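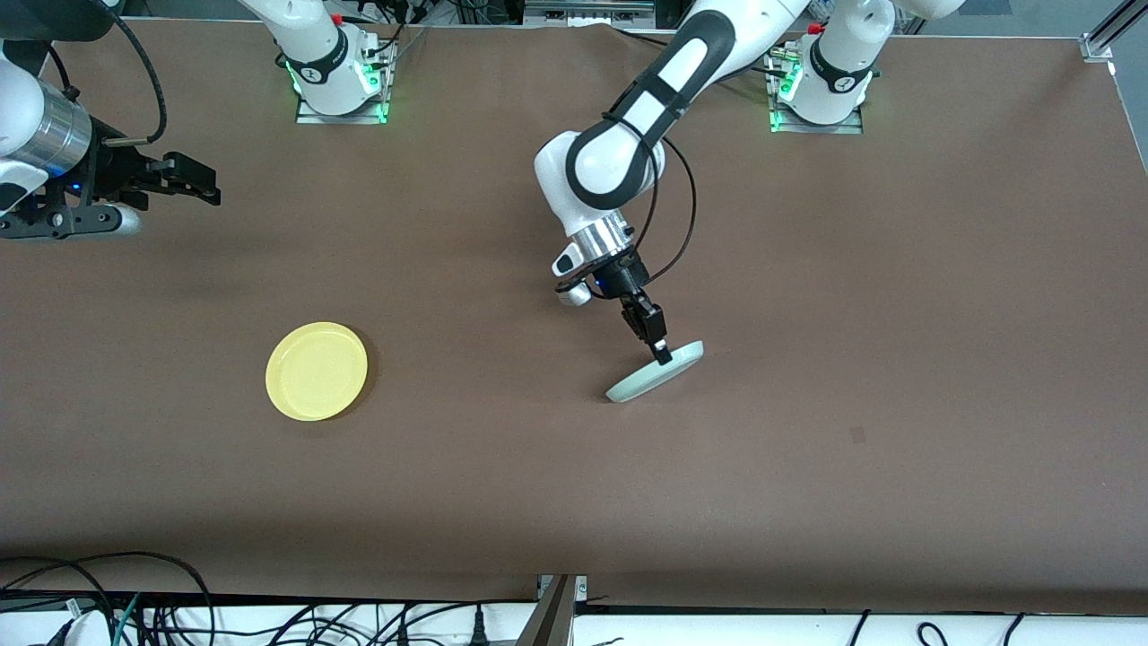 Unit 4: Clearing and stacking tableware
Course handout, Jesham site
T. Strand, 2022-05-03

4.1 Scope
Flat plates only. Bowls and cups are covered in Unit 5.

4.2 Lifting a plate from a flat table
A plate lying flat leaves little room under the rim. Tilt first, then lift. Grip the rim at one point, raise that side and let the opposite rim stay on the table as a pivot. Do not drag - the foot ring marks matt surfaces. Once the plate stands on its edge, take the weight and lift clear.

4.3 Grip
Hold the rim only, as near to the edge as is secure. Glazed rims slip when greasy; wipe before lifting. Plates over 500 g need a second point of support.

4.4 Stacking
Largest at the bottom, one diameter per stack. Maximum stack height is 100 mm on an open table. Lower each plate on its edge and let it down slowly. Chips on the rim go in the breakage log (form 372).

4.5 Table surface
Wipe along the length of the table, then across. Streaks left after drying usually mean too much cleaner.

Exercise
Clear one table setting using 4.2 to 4.4. Note every point at which a plate slid - bring the notes to the next session.

Reading: Gillies, section on table service.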